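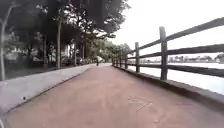

The waterside path at Lollescombe, with the fence on one side and the trees on the other.

Who sweeps the path?

Look at a path like the one at Lollescombe and you probably think about where it goes. Wael Helmy thinks about what is lying on it. Wael has looked after this path for 16 years, and in that time he has met a great many leaves.

Leaves fall off trees. You knew that. What you may not have thought about is that trees do it again the next year, without any sign of having noticed all the trouble they caused. A path with trees along one side gets leaves, twigs, seeds, bits of bark and whatever the birds have finished with. If it all stays there, it turns into brown mush, and people on bicycles discover how slippery brown mush is.

So someone has to sweep. For a long time that someone was Wael, with a broom. Then it was Wael with a noisy blower strapped to his back. Now, most mornings, it is a machine called the Breken.

What is a Breken?

The Breken is a sweeping robot. It is the size of a large pig and moves at the speed of a pig that isn't in a hurry. Underneath it has two round brushes that spin towards each other and push the leaves into the middle, where they get sucked up into a bin. When the bin is full, the Breken drives back to its shed and beeps until somebody empties it.

It will beep for a very long time. Wael has tested this, by being at lunch.

Doing a job with a machine that can get on with it by itself is called automation. A broom isn't automation, because a broom left alone will lean on a wall all day. A washing machine is. You put the clothes in and press the button, and then you can go and do something else, such as wonder where the other sock went.

How does it know where to go?

Before the Breken could sweep the path by itself, it had to learn the path. Wael walked it from one end to the other while it rolled along behind him, and it made a map as it went. A long, straight path with a solid edge on each side is a lovely thing for a robot. It can measure how far away the edges are and stay between them, the way you might run your hand along a wall in the dark.

It also has sensors. A sensor is a part that notices things. Some of the Breken's sensors notice how far away something is, and some notice if it has bumped into anything. It has a camera on the front too, which looks at the ground from low down, a bit like a beetle would.

What it doesn't have is common sense. You know that a painted arrow on the ground is paint. The Breken had to be told. In its first week it stopped at every arrow and waited, in case the arrow was planning to do something. You know that a person strolling along far ahead isn't a problem yet. The Breken had to be given a rule for this: slow down when a person gets near, stop when they get very near, and don't start again until they've gone past.

This works well with grown-ups. It works less well with small children, who found out quickly that if you stand in front of the Breken it has to stay there. Its record for being kept waiting is 40 minutes. The child was called home for tea in the end.

Did the robot take Wael's job?

People ask this a lot, and it is a fair question. Sometimes when a machine arrives at a workplace, there is less work left for people, and some of them have to find other jobs. That can be very hard on them, and anyone who tells you it never happens may be trying to sell you a machine.

At Lollescombe it went like this. There used to be two people looking after the path and the park next to it. There are still two. But their days have changed quite a bit.

Wael used to start at six in the morning with the sweeping, and by the time he'd finished, his shoulders ached and half the leaves had come back. Now the Breken goes out at six and Wael comes in at half past seven. He says the extra sleep is the best thing any robot has ever done for him.

He spends more time on the fence. It's an old wooden one that stands between the path and the water, and wood that lives outdoors needs looking after. Rails work loose. Posts rot. Somebody has to push each one, frown at it and decide whether it will last another winter. The Breken can't do that. It has no hands to push with and nothing to frown with either.

He also has jobs he didn't have before. He cleans hair, string and wet leaves out of the brushes, which he describes as unblocking the plughole of a giant. He reads the messages the Breken sends to his phone. He went on a training course at Semimport, the company that rents out the machine, and learned how to change a wheel and what the orange light means. (It means ring Semimport.)

Are there things he misses?

A few. When he swept the path himself, he stopped and talked to everybody. He knew which dogs bit and whose knee was getting better. The Breken doesn't chat, and Wael isn't out there at dawn any more, so some of the early walkers hardly see him now. One lady told him she'd taken to saying good morning to the robot and thought it rather rude.

He also noticed things while he swept: a cracked branch over the path, say, or a duck behaving oddly. The Breken notices leaves. So Wael still walks the whole path every day after his first cup of tea, to look at everything the robot has gone past without caring.

And he hasn't thrown the broom away. In December, after a big storm, there were branches all over the path, and the Breken came to the first one, stopped, and sent Wael a message. The message said OBSTACLE. It moved a little to the left and sent another one. It had sent 16 by the time he got his boots on.

He cleared the path by hand, and the Breken followed along behind him, sweeping up the small bits.

Something to try

Choose a job you do at home, like laying the table. Write down the rules a robot would need to do it. Then give them to someone in your family and ask them to follow your rules exactly, and do nothing you haven't written down. Use plastic plates.

Words to know

Automation: when a machine does a job without someone working it the whole time.
Sensor: a part of a machine that notices something, such as how far away a wall is.
Obstacle: a thing in the way. To a Breken, this can include you.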